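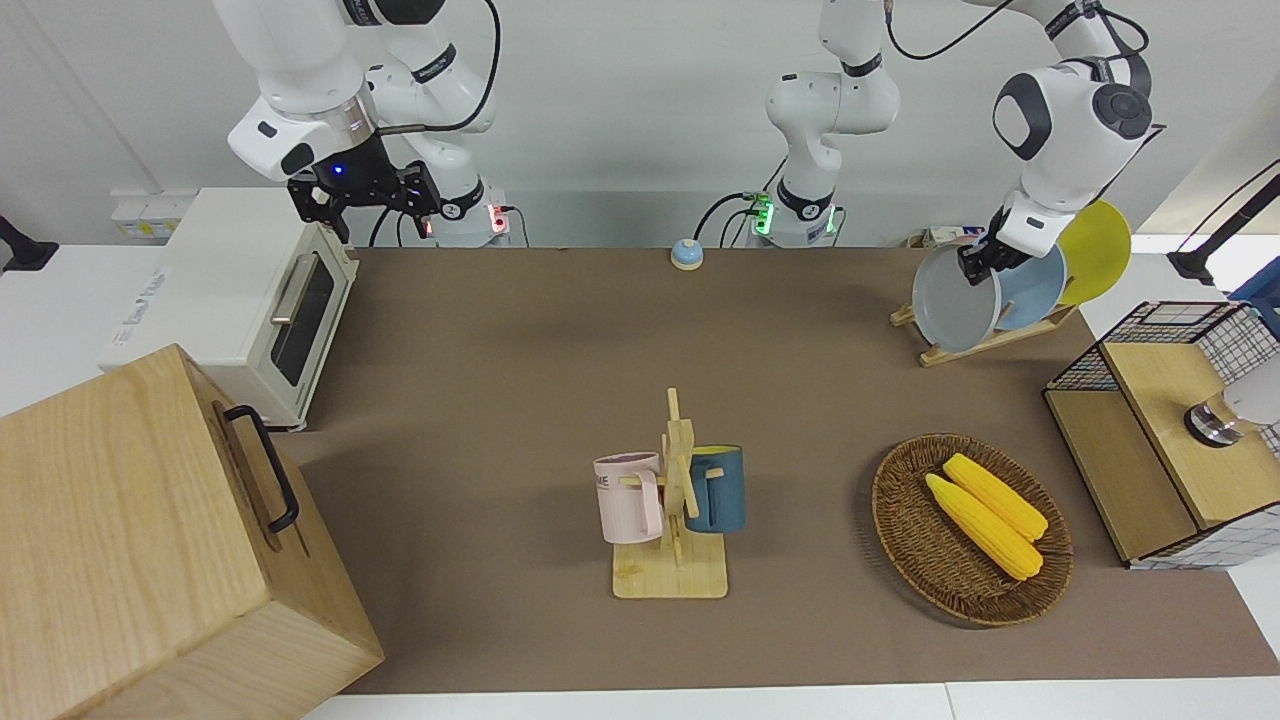
*Diapositiva 1. El brazo izquierdo sujeta por el borde el plato gris, medio fuera del escurridor.*

**Notas del orador - Enseñar tareas a un robot: guiado a mano y mando a distancia**

Dejar la diapositiva 1 en pantalla mientras entra la gente. No empezar a hablar hasta que cierren las puertas.

## Apertura

Saludar, dar las gracias a Branwen Craddock por la invitación y decir de qué va la charla: qué hace una persona cuando le muestra a un robot cómo sacar un plato de un escurridor, y qué se queda el robot de esa muestra.

Señalar la pinza sobre el plato gris. Detrás están el azul claro y el amarillo. Preguntar a la sala por dónde agarrarían ellos el plato. Casi todo el mundo dice que por arriba, con el pulgar por delante. Con una pinza paralela la elección es más estrecha: el borde queda entre los dos dedos o no hay agarre.

Presentar el proyecto en una frase. Se llama Gethin, lo llevamos entre Dernedetti y el taller de Lostetel, y trata de tareas de cocina con dos brazos. No entrar en financiación salvo que pregunten.

## Primera parte: guiar el brazo con la mano

Explicar el método. Se ponen los motores en compensación de gravedad, el operador coge el brazo por la muñeca y lo lleva por el recorrido. El controlador graba los ángulos de las articulaciones y la apertura de la pinza.

Lo bueno:

- Se aprende rápido. Una persona sin experiencia consigue una muestra utilizable en la primera tarde.
- Se nota el contacto. Si el plato roza una varilla o se atasca, el operador lo siente en la mano.

Lo malo:

- El cuerpo del operador tapa la mesa y sale en las grabaciones.
- Con dos brazos a la vez es incómodo. Hay que agarrar uno con cada mano y no queda ninguna para abrir y cerrar las pinzas. Probamos con pedales y lo dejamos.
- Los movimientos salen con tirones, sobre todo al final del recorrido.

Contar aquí lo de los pedales solo si vamos bien de tiempo.

## Segunda parte: mando a distancia

El operador se sienta aparte y mueve dos brazos pequeños que el robot copia. Nosotros usamos el equipo Fisunberg, con un gatillo en cada empuñadura para la pinza.

Decir claramente que cuesta más aprenderlo. En nuestro grupo hicieron falta 7 sesiones de práctica para que un operador nuevo dejara de golpear el escurridor. A cambio la mesa queda despejada de manos y las cámaras ven lo mismo que verán cuando el robot trabaje solo.

Volver a la diapositiva 1. El brazo derecho está a la izquierda de la imagen, con la pinza colgando. Aprovechar para hablar del brazo que no agarra. Los operadores tienden a olvidarse de él, lo dejan en cualquier postura y esa postura entra en los datos igual que el resto. Nuestra norma es fijar una posición de espera y volver a ella - también cuando la tarea se hace con un solo brazo.

Comentar los demás objetos: la taza rosa y la azul verdosa del colgador, las dos mazorcas de la cesta, el timbre, el horno. No intervienen en la tarea del plato. Si la mesa solo tuviera platos, el modelo aprendería una mesa que no existe en ninguna cocina. Los cambiamos de sitio entre tandas y lo anotamos.

## Tercera parte: qué es una buena muestra

Ir despacio en este bloque. Es lo que más nos preguntan después.

1. Un solo intento por grabación. Si el plato se escapa y se vuelve a coger, se guarda aparte como recuperación.
2. Ritmo constante. Las pausas para pensar se copian: el robot se queda quieto delante del escurridor sin motivo.
3. Mismo criterio de agarre entre operadores. Raghavendra Kartha lo fijó por escrito: borde superior, pinza perpendicular al plato, levantar antes de tirar.
4. Variar la posición del escurridor, también girado respecto a la mesa.

Dar las cifras de la tarea del plato. Grabamos 475 muestras en total. Tras la revisión nos quedamos con casi 200. Explicar que el descarte fue sobre todo por el punto 2 y por el punto 3, en grabaciones anteriores a la norma escrita.

Si alguien dice que es mucho descarte, darle la razón. Con la norma desde el primer día habríamos tirado menos.

## Lo que no sabemos

- Si conviene mezclar muestras guiadas a mano y teleoperadas en el mismo entrenamiento. Tenemos resultados en los dos sentidos.
- Cuánta fuerza pierde el operador por no sentir el contacto. En platos rígidos importa poco. Con las mazorcas no lo hemos medido.
- Cuántas recuperaciones incluir.

## Cierre y preguntas

Anunciar que en mayo abrimos el taller de Lostetel a grupos que quieran probar el equipo. Las plazas las lleva Branwen.

Preguntas probables:

- *¿Por qué no programarlo directamente?* Se puede, para un plato y un escurridor fijos. Al girar el escurridor hay que rehacerlo.
- *¿Cuánto tarda una persona en cansarse?* Paramos cada media hora. Las muestras empeoran antes de que el operador lo note.
- *¿Se pueden pedir los datos?* Sí, escribiendo a Raghavendra.

Recoger el adaptador de vídeo antes de salir.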